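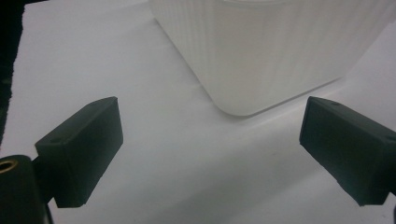

Mylene Aquino wrote most of "Maltstead" before breakfast, and she's still a little amazed that people are reading it. Her debut novel follows two sisters who inherit a failing brewery and a river ferry neither of them can steer, and I tore through all 499 pages in a weekend. When I called her, she was reorganizing her bookshelves and glad to be interrupted.

"The first draft was 187 pages and there was no ferry," she says. "Can you imagine? It was just two women arguing in a kitchen. I loved those arguments, but they needed somewhere to go."

The ferry arrived in April, on a bus ride, when she overheard a man complaining about the price of rope. She got off two stops early so she could write it down (on her bank statement, the only paper she had). From then on the older sister, Drivitz to everyone in town, took over the book.

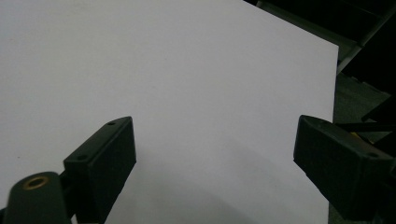
Drivitz is the reason I'll be pressing this novel on friends. She lies constantly and badly, and there's a chapter where she tries to sell the same boat to Mrs. Ngô and to Mrs. Ngô's son that made me laugh out loud - twice, the second time in a dentist's waiting room.

"I didn't want her to be sorry," Aquino says. "I wrote an apology scene 10 different ways and she sounded like somebody else in every one of them. So I gave the scene to her sister."

Readers don't all agree with that choice.
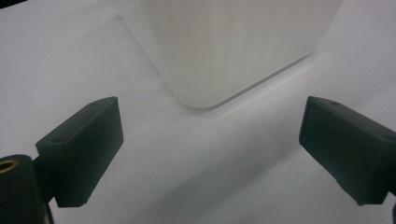
Verkley told her after a bookstore reading that the sister gives in far too easily, and that one more chapter of slammed doors would have made the ending land harder. Aquino was delighted.

"I went home and looked at it again," she says. "I still think the sister is just tired. But I'd love to read that chapter!"

She's 34 pages into the next one, set in a swimming school. No boats so far.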